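Visit to the Brodgate open day, Sat 1 September

We came to Brodgate by the early bus, four of us from the evening class, and I wanted mainly to compare grippers. Rahel Fankhauser received us at the door and gave out the badges. The building was a dairy before and the floor still slopes a little, so every table there has its own wedges.

The cell for small parts is on the first floor. It has two arms on one rail, and for this day they tried the fingers from Flistileo against the older set, which in the workshop is called Undent. The task was sockets and bits, the kind one loses under the bench.

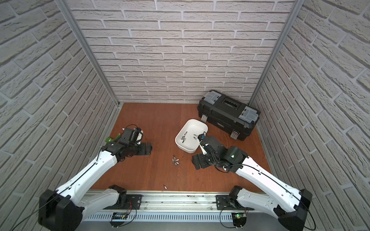 The right gripper at the bowl with the sockets.

Rhydian Dafis explained that a short socket is more difficult than a long one, as it rolls when a finger touches it from the side. He prefers Flistileo for this. The older fingers are stiffer, and he would keep them for boxes and lids. I asked for the price and he said 55 for a pair, without the screws.

After the coffee we spoke with Svatopluk Čierny about the wrist cameras. According to his log the cell has made 3,846 picks since December. He changes the fingers after 1,000 picks, even when they still look good.

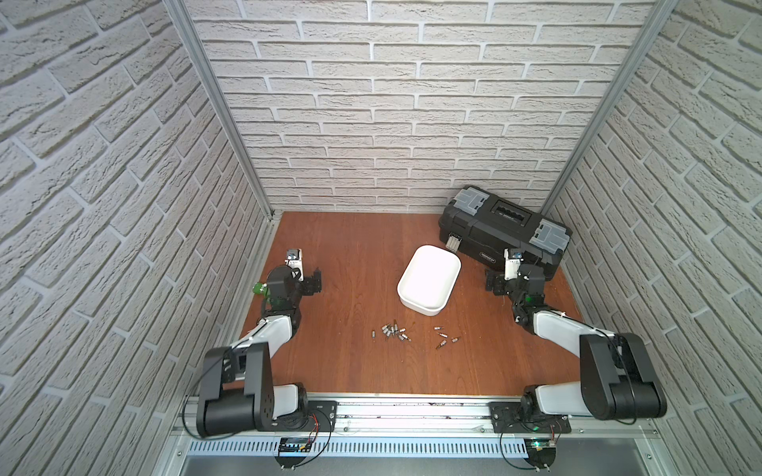

Bits and sockets on the table, tray and toolbox behind them.

I would have liked a longer time with the controller, but the next group was already on the stairs. Linnea Solheim has promised to send me the settings for the gripping force. The soup in the canteen was very good.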